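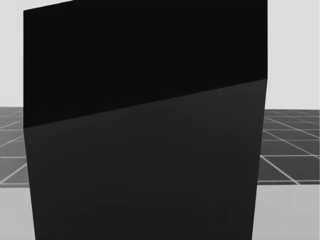
Sim view, dark block right up close, gridded floor either side. Teleop work, Sular task set.

16 Dec 2020

Good day on the demo rig! Zlatko and I finally got the remote-control side talking to the simulator without the stutter that's been driving us up the wall since July, and I want to get this down while I still remember which settings mattered.

The stutter first. The hand controllers were sending poses faster than the sim was stepping, and the queue between them just kept growing. You'd move your hand, wait, and watch the arm catch up with something you did a moment ago. Zlatko changed it so the sim only ever takes the newest pose and throws the rest away. Two lines of code. The arm now feels like it's on the end of my own wrist, and I spent far too long just waving it in circles because it was so nice.

Then on to real demos. Task is the plain push: bring the arms in from the sides, get the block square, slide it to the goal. We did 80 demos between us, swapping seats whenever somebody's shoulders got tired. Log starts at episode 1842, so anyone pulling data for training should start there and ignore the older ones (they have the lag baked in and the actions don't line up with the images).

What I learned from driving:

Slow is much better than careful. If I stop to think halfway through a push, the recording gets a long flat stretch where nothing moves, and last time the policy learned to stop there too and never start again. A slow steady push with a slightly crooked finish is a better lesson for it. Annick has been saying this all year and I should have listened sooner.

Clutching: let go of the trigger, move your hand back to somewhere comfortable, squeeze again. Works great now, but the first squeeze still gives a small jump if your wrist has rotated in the meantime. I added a short blend on re-engage and it helps a lot. Zlatko wants the blend longer, I want it shorter, so it's a slider now and we can both be happy.

Viewpoint is the next thing to fix. With the block this near it takes up nearly the whole view, and there's only a strip of floor left and right to steer by. No arms or grippers to be seen, so you're driving by feel with no feel to go on. And the block is so dark that the top face is practically pure black, with the front only a bit lighter, so the edge between them is the only real cue for how it's turned. I found myself lining that edge up against the white grid lines, which is kind of fun as a game but a terrible thing to ask of a policy.

Ideas for that, in the order I'd try them:

- lighter material on the block, mid gray or even something loud like orange
- pull the viewpoint back and up
- a second view from the side, shown small in the corner for the driver and saved with the episode
- a buzz in the controller on contact (Zlatko has the hook for this half written)

Annick looked in from Bonau on the afternoon call and tried it over the network. It worked!! A bit soft on the fast moves, but she got the block to the goal on her second go, and she'd never touched this build. Made my day. She asked whether we could also record the driver's raw hand motion before scaling, so that we can change the scale later without collecting everything again. Yes, good idea, adding it before the next batch.

Started a training run on the new episodes before going home, same settings as the last Vasconcelos run so we can compare like with like. Goal positions and seed are in the config next to the data.

To do
Zlatko: contact buzz, check the timestamps on the networked session
Me: block color, second view, raw hand poses in the log
Annick: send the list of goals she wants for the Rikville visit
Either: new strap for the left controller, the old one is held on with tape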